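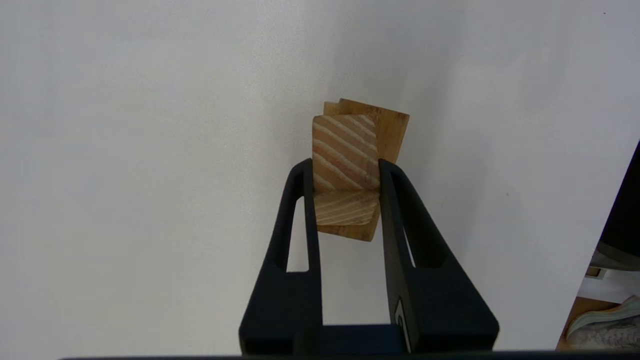 Programs > Maternal and Infant Nutrition > Grantee Reports > Brovesel Kitchen Project

Progress Report, Second Period
Submitted to the Ernon Fund by the Horkville Family Nutrition Center
Prepared by Nour Hakim, Program Manager

1. Summary

The Brovesel Kitchen Project provides prepared snacks and simple recipes to parents in the first months after a birth. During this period the Center moved from recipe testing to regular distribution. Enrollment stands at 265 families against a target of 300 for the grant year. Spending is within the approved budget, with one request for a change noted in Section 5.

2. Recipe Development

The test kitchen completed work on the oat and date bar, the lentil soup base and the baked egg cups. The oat and date bar required the most revision. Early batches crumbled when cut, and the amount of nut butter was increased twice before the texture was acceptable. A version made with sunflower seed butter is now offered to households with nut allergies and is prepared on a separate day.

The pumpkin muffin described in the previous report has been withdrawn. Parents found it too sweet, and it did not freeze well.

3. Distribution

Snack boxes are handed out at the Kratochvíl Street site each morning until 11:30. Home delivery began in October for parents recovering from surgery and for those with newborns in special care. The Center had planned for 200 deliveries by the close of the period and met that figure in the final week. Two delivery routes are in use. The northern route continues to run late, and its starting time will be moved forward in January.

4. Participant Feedback

Comment cards were included in every box. Parents most often asked for food that can be eaten with one hand and for smaller portions in more containers. Several asked for savory choices at breakfast. The egg cups were added to the morning box in response. Requests for recipe cards in additional languages have been received, and a quotation for translation is being obtained.

5. Budget

Ingredient costs rose during the period, chiefly for eggs and dried fruit. Packaging costs were lower than forecast. The Center requests permission to transfer the unspent packaging balance to ingredients. The total award would not change.

6. Next Period

The remaining places will be offered through the Horkville prenatal classes. The Center will introduce a freezer meal suitable for two adults and will test a dairy-free soup. Shelf-life testing of the oat and date bar will be completed by March, and the results will be attached to the final report.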